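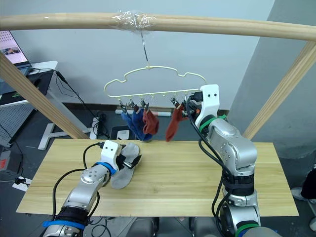 Laundry robot trial goes on sale to small hotels, but the price of a clean sock is still unclear

A two-armed robot that its makers say can take over the fiddly end of the laundry round is being offered to guest houses and small hotels from this month, on a rental plan that leaves a good many questions open.

Tanarberg, the firm behind the service, announced on 04/04/2024 that it would take bookings for the machine, which it calls Planum. Customers get the robot, a table, a set-up visit and what the firm describes as "ongoing teaching" by its staff. They do not get to keep any of it. The contract runs for 76 weeks, and the monthly charge is given only after a site visit.

The jobs on the list are modest. Planum is said to handle socks, flannels, shoe insoles and other small items that guests leave to be washed or aired. Clip hangers are part of the kit, and a row of socks on one, two blue and two rust red, is how the firm has chosen to present the work. One gripper is up by the end of the hanger while the other holds a grey insole that lies on the table. It makes a tidy display, though it says little about how long four socks take to hang, or how often one ends up on the floor.

Tanarberg puts its success rate at 134 items out of 150 in its own tests. It has not said who picked the items, whether a member of staff was on hand to sort things out, or what counted as a success. A sock that hangs by a corner of its cuff may well dry, but most housekeepers would want to redo it.

Zahira Govindasamy, who runs a guest house in Nuvville and was given an early demonstration, came away unconvinced. "It was careful, I'll give it that," she said. "I stood there with my coat on and watched it pick up a sock, and I kept thinking I could have done the basket by now. They told me it would work through the night when I'm asleep. Fine, but then who comes down if it gets stuck?"

The answer, according to the sales leaflet, is a helpline staffed until seven in the evening. Out-of-hours cover costs extra. The leaflet also asks customers to keep a clear space on all sides of the table and to use only hangers supplied or approved by the firm, at a cost that again is not printed.

There is a stronger case to be made for places with some 50 rooms or more, where small items pile up and staff are hard to find. Tarigan, a linen supplier that has agreed to pass the offer on to its customers, says it has had interest from several of them. It would not say how many had signed. A spokesman confirmed that the supplier is paid for each introduction.

Nor is it clear what happens to the pictures the robot takes as it works. Tanarberg says they are used to improve the service, and that customers may ask for them to be deleted. The standard contract gives the firm the right to keep them unless such a request is made in writing within 7 days.

Planum does not iron, fold bed linen or load a washing machine. Tanarberg says sheets and towels are "on the roadmap", with a larger version to be shown in November. No date has been set for a model that customers can buy outright.

Govindasamy has turned down the trial for now. She has asked the firm to come back with a full price list and the name of a guest house that has used the machine for a whole season.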